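Skorix forum > Cells and grippers > Maintenance

Four-finger hand: grip drifting on felt-covered bars, and is wrapping the forearm a bad idea?

Posted by flernwood_nights, 11/1/19

We have one cell at Flernwood with a four-finger hand on the arm. It picks long black fabric-covered bars off a rack and sets them down in a fixture on the blue frame. Two lengths of bar, 620 mm and 685 mm. The cell was set up in March by people who have since moved to another site, so I have the handover folder and not much else.

The short bars are fine. On the long ones the hand takes hold all right but by the time it gets over the fixture the bar has turned slightly in the fingers, enough that the end misses its bracket and I have to go in and reset. It was once or twice a shift and now it is more like every tray. The covering on these bars is a fuzzy sort of felt and it sheds. There is lint on everything by the end of the night. 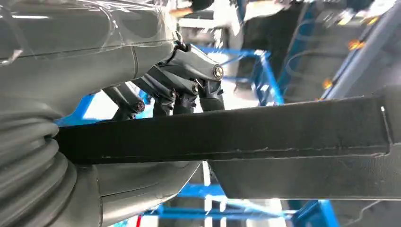
I have checked the taught position for the long bar against the folder and it matches. I have also put the grip force up a step, which helped for a day and then it went back to how it was. I don't want to keep turning it up because it starts to mark the felt.

Second thing. Somebody before me put clear plastic wrap over the forearm casing to keep the fluff and dust off. I have been renewing it when it gets tatty. Is that all right to carry on with or am I storing up trouble?

Any help appreciated. I can get the cell for an hour at changeover but no longer than that.

durar_fitter

I look after three cells with the same sort of hand. I would do it in this order.

Clean the fingertips first. Lint packs on to the gripping faces and after a while you are holding the bar with fluff. Lock the cell off, then wipe each tip with a lint-free cloth and whatever cleaner your manual allows. Don't use anything oily. Ours get done every 200 picks on felt parts and hardly ever on bare ones.

Next, the knuckle screws. With the power still off, take hold of each finger near the tip and rock it gently from side to side. You are comparing one with the next. If one has more play than its neighbours, check that screw with a torque driver at the figure in the manual for your hand. Please don't nip it up by feel. I did that on one of ours and the finger was too stiff to close with the others, so the bar twisted worse than before. Put a paint mark across the screw head and the finger when you have finished and you can see at a glance next time whether it has moved.

Then put the grip force back to what the folder says and run it slowly with one long bar. If it still turns, look at where along the bar the hand is picking up. You say the taught position matches the folder, but the folder could be wrong. Find the balance point of a long bar on the edge of a ruler, mark it with chalk and see how far off it the fingers land. Ours was 6 mm out from the day it was commissioned and it only showed once the tips had worn a bit.

On the wrap, we do it too. Keep it on the solid casing and stop well short of the bellows at the wrist. The bellows has to fold and stretch, and if wrap gets caught in it you can end up with a split. Check for vents as well before you cover anything. Take the old layer off completely each time - layers on top of each other go slack and come loose at the seam.

ilie_cells

Turn the speed down. Worked for us.

tray_and_fixture

Agree with most of what durar_fitter wrote, and slower is worth a try as a test, but I wouldn't leave it there. If it only turns at full speed, look at the acceleration on the swing over to the fixture and bring that down on its own. You lose less time that way. A long bar has more weight hanging out at the ends and it is the start and stop that shifts it.

Also wipe down the bellows while you are in there. Lint sits in the folds. A soft dry brush does it, and have a look down in each fold for cracks while you're at it. We don't use the air line on ours, it just drives the fluff further in.

flernwood_nights

Thanks all. Did the tips at changeover and there was a fair bit of fluff on them. One of the fingers does have more play than the rest, so I have asked days for the torque driver and will leave the force alone until that is done. Balance point after that. I will cut the wrap back from the bellows when I next change it.

Does anyone have the screw figure for the older hand? The page is missing from our folder.

durar_fitter

Read the number off the plate on the hand and ask Skorix support for the sheet. It changed between versions so I would rather not give you mine.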